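Glass beakers in the kitchen, one year on

Wednesday, October 14, 2026

I cleared out the cupboard over the sink this weekend and most of what came out of it was measuring stuff. Plastic cups with the numbers worn off, a jug with a cracked handle, a set of nested metal cups that was missing the half. I kept one jug and put the rest in the donation box. What I use now is beakers, the plain lab kind, and I said I'd write down how that has gone.

It started with coffee. I wanted something clear and heat-safe to catch a single cup under the dripper, with marks on the side so I could stop at the right place. The carafe I had was too wide and it tipped. My neighbor Dario Mancuso teaches chemistry and told me to buy a beaker and be done with it. I bought two from Barbieri, the supply store out past the rail yard. They have a counter at the front for walk-ins and a bin of open stock.

A beaker is a simple thing. Straight sides, flat bottom, a rim and a spout. The spout matters more than I thought it would. My old jug dribbled down the front every time I poured oil or vinegar. With a beaker you pour slowly, keep the spout pointed where you want it, and the last drop mostly goes where the rest went.

The marks are a weaker point. They are there to get you close and no more. I checked one against my kitchen scale with cold water and it read a little high near the top. For salad dressing, rice water or coffee I don't care. For bread I weigh everything anyway.
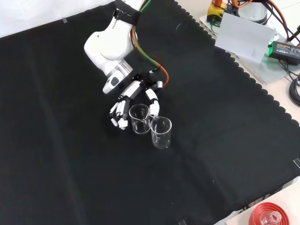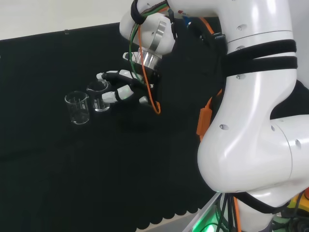 Two clear glass beakers on black, the left one with its spout to the right.

Do you need borosilicate glass, or will any glass beaker do? Get borosilicate if anything hot is going in it. Ordinary soda-lime glass can crack when boiling water hits it, and a lot of cheap decorative beakers are made of that. For cold use, like mixing dressing or holding a brush, either kind is fine. The type is normally named on the box or in the listing, and if it isn't, I would assume soda-lime.

Even with the good glass I don't go from the fridge straight to boiling water, and I don't put a hot beaker on a wet counter. A folded dish towel is enough to set it on.

Buy new ones, too. Dario was firm about that. Used lab glass is cheap and looks clean, but you have no idea what was in it. The same goes for anything a friend brings home from work. Mine have only had food in them and they live on the same shelf as the drinking glasses.

Washing is easy by hand. A bottle brush reaches the bottom corner, which is where coffee oil builds up if you only rinse. I ran one through the dishwasher all last winter and the printing got lighter. It still reads, but I hand wash it now. Dry them upside down on a rack with some room between them. When two are packed close together, the rims knock, and a chipped rim means it goes in the trash. I lost one that way in June, reaching for a plate behind it.

Storage took some trial and error. They don't nest unless the sizes are far enough apart, and mine aren't, so they stand side by side. I lined the shelf with a piece of Keditau mat, the thin rubbery kind sold by the roll, and they stay put when I shut the cupboard door hard. Before that they crept toward the edge.

As for what I use them for: coffee, mostly. Whisking two eggs. Measuring stock before it goes in the pot. Rinsing a paintbrush, though that one is marked with tape on the bottom and never goes back to the kitchen. The missing piece is a handle. When it's full of something hot you need a towel or a silicone sleeve, and I still forget about one time in ten.

I have been thinking about a bigger one for stock. Barbieri had one up on the wall when I was in, and I'll look at it again next time I'm over that way. The jug I kept is going to stay for pancake batter, which pours badly out of everything I own.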